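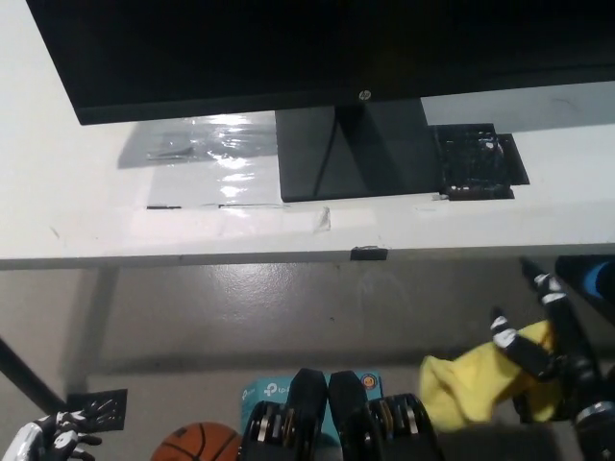 Boglárka Medve asks why I don't put a big mat over the whole desk and stop worrying about the marks. Fair question. I've had one, and I'll come to it.

Starting a thread on this desk because I said I would in March and then did other things. Room 424, the one with the concrete floor. White top, grey legs.

The desk is a Stistska. It was bought second-hand from an office clearance in Draststead for £18, and I paid a bit more than that again to get it up the stairs. The top is sound. The white shows everything.

On the mat. I had a felt one for most of a winter. It collected crumbs and the edge curled where my wrist goes. When I took it off, the white underneath was a different white from the rest. It has evened out a bit now. I don't want another.

So, scuffs. The faint grey ones are mostly rub marks and a good number will shift with a damp cloth and washing-up liquid. Wipe, wait, wipe again. Do that before you try anything stronger.

If they don't shift, a melamine sponge used lightly. Try it at the back first. I pressed too hard near the wall once and there is a dull patch there that you can see when the light is on.

What won't come off is anything that has gone through the surface. I leave those. I've seen people touch them in with correction fluid and it goes yellow.

Tape next. There's a bit of clear tape near the front edge and I keep forgetting it. Old tape comes up better if you warm it with a hairdryer for a minute and pull it back low and slow, along the desk. Pull it straight up and the glue stays behind.

For the glue, cooking oil on a bit of kitchen roll, leave it 5 minutes, then washing-up liquid to get the oil off. I bought a bottle of Climov label remover as well. It works the same and smells worse.

Plastic film: I need to decide. There's a clear sheet lying on the left and it catches the overhead light badly. If I'm typing in the evening I get the glare in the corner of my eye. It's fine in the morning.

Someone will ask about the monitor. It's an HP, it has a stand with a flat base, and it stays where it is. I tried a Major clamp arm on this desk last year and took it off again after 2 days. The top flexed every time I leaned on it.

I do lift the stand when I clean. Dust gets under the base and if you slide it you drag the grit across the white. I'm fairly sure that's where a few of my marks came from.

The clip under the front edge can stay. It's black, you don't notice it sitting down, and my knees clear it.

Floor: sweep before you mop. Concrete with a bit of a shine on it goes streaky if you push wet dust about. The basketball gets moved to the hall while I do it and then comes back.

Plan for Monday evening is tape, glue, wipe down, and make up my mind on the film. I'll add to this thread when it's done.

Boglárka, you can have the felt mat if you want it. It's rolled up behind the door.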